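Fold it on the bed, not on your knees

I have an opinion about T-shirts, and my friend Duyên Bạch says I should write it down so I'll stop bringing it up at dinner. Fine. My opinion is that a T-shirt deserves a flat surface, and that the best flat surface in most homes is the bed.

I grew up folding on the couch. You know the method — chin on the collar, arms out, shirt dangling, one sleeve in and then the other, and whatever comes out goes on the pile. I did that for years, and my drawers looked like somebody had packed them during a fire drill. Then I moved into a one-bedroom in Tollstead with 2 drawers and no closet to speak of, and suddenly I cared.

The counter is too narrow

People love to tell me they fold on top of the dryer. Kamil Kuruc swears by it. But a dryer top is slick and not very wide, and the sleeves hang down over the sides (Kamil, I've seen your sleeves). The kitchen table is okay if you're sure about the crumbs. I'm never sure about the crumbs.

A made bed is wide, a little grippy, and right at the spot where the clothes are going anyway. Yes, you have to bend. I put one knee on the mattress and my back has no complaints. It also means I have to make the bed first, so that's two chores out of the way before coffee.

Face up or face down?

This is where I lose friends. The folding people will tell you face down, always, so the print ends up outside when you're done. Ismael Godoy even sent me a 90-second video about it. I watched it twice! And I still start face up, every time, collar toward the pillows. I want to smooth the front with my hands, check for stains, and see which shirt I've got before I do anything to it. Flipping it over afterward takes no effort at all.

Letters across the chest are my favorite kind for this, by the way. If the line of letters is straight, the shirt is straight. Pull the sleeves out to the sides, look at the print, fix whatever is leaning. 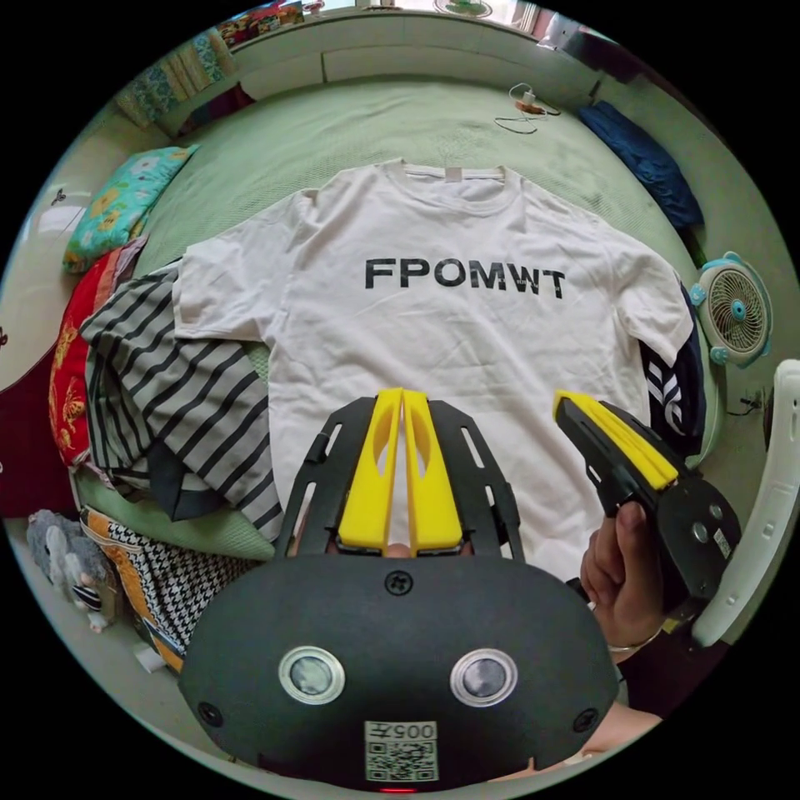
What about the pile?

Small piles, please. A tall stack tips over the minute you want something from the middle, and then you're back on the bed with all of it again. I stand mine on edge in the drawer, prints up, like records. Thảo Lò rolls hers and gets more in, and I admit her drawer looks great. I just don't like the little creases.

I still fold socks on the couch. Socks don't care.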